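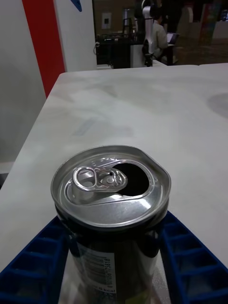

Slide 1. Good morning, and thank you for coming. My name is Anikó Bodnár and I work at the sorting hall of Surkero. Today I speak about drink cans, and what we ask from people before the can comes to us.

Slide 2. The tab. Please leave it on the can. Many families in Dudás still collect tabs in a jar. Alone they are so small that they fall through our screen. (Show the jar. Wait for the laugh, maybe.)

Slide 3. Liquid. A half-full can makes the paper in the same bag wet. Pour out the rest. A quick rinse is enough, no soap.

Slide 4. Crushing. This depends on the collection point. The return machine in Bekwood must read the barcode, so there the can has to keep its shape. For the yellow bag you may press it flat.

Slide 5. Our October test. 40 households, three weeks, 3000 cans. Say slowly: most of the trouble was liquid, very little was wrong material.

Slide 6. Questions. If they ask about spray cans: separate box, next to the gate.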